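The lantern walk in Brallero

I moved to Brallero three years ago and every October I heard the lantern walk from my kitchen window, but I never went down. This year I went down. I want to write about it while I still remember the order of things.

The walk starts at the old ferry steps at half past six in the evening and goes along the river to Lengyel Park. It is free, but you can buy a paper lantern for a small price and the money goes to the music school. The school wants to repair its piano room, where the roof has a leak. On the poster they wrote that last year the walk brought 2,323, and somebody had drawn a little piano next to the number.

I arrived too early, as I always do. The women at the lantern table were still folding. They had made 500 lanterns, white and yellow, and they let me help with the last box. My first lantern was crooked and they put it to the side very politely. The second one I kept for myself.

In my country we also have a walk with lights, but it is in the winter and it is quiet. People there do not speak until they reach the church. So I was surprised when the drums began at the steps and the children started to shout. A boy in front of me had a lantern in the form of a fish, much bigger than his own body, and his father had to hold the tail up so it would not touch the ground. They walked like this the whole way.

At the Clemano bridge everybody must stop, because the bridge is narrow and only 33 people can go over at one time. A man with a whistle was letting us through. I stood there for maybe twenty minutes and ate roasted corn from a paper cup. It had too much salt, but I bought another one on the way home.

The music in the park was the part I liked most. The school orchestra played four pieces, and the third was a waltz that my grandmother used to hum when she did the ironing. I did not know it had a name. I asked the cello teacher after the concert and she wrote it on the back of my ticket, but I can't read her handwriting well. The first letter is an M or a W.
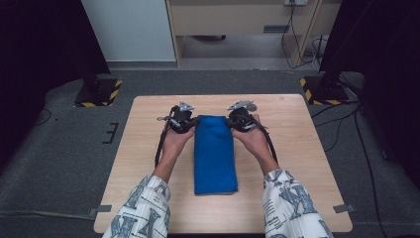

After the orchestra there was a raffle. The first prize was a weekend at Lake Wido with breakfast, and the second prize was a big cheese. I had two tickets and I won nothing. The lady beside me won the cheese and she did not look happy, she told me she had won the same cheese the year before. Then she cut a piece for me with a pocket knife and it was very good.

If you want to go next year, some small advice. Wear shoes that you don't love, the river path is muddy after the bridge. Bring coins for the corn, they don't take cards. The bus back to the center was full, so I walked home with more than 100 other people, and many lanterns were still burning.

Mine is hanging over the kitchen table now. The paper has a hole on one side and I want to fix it with tape this evening. And if somebody knows a slow waltz that starts with M or W, please write to me in the comments.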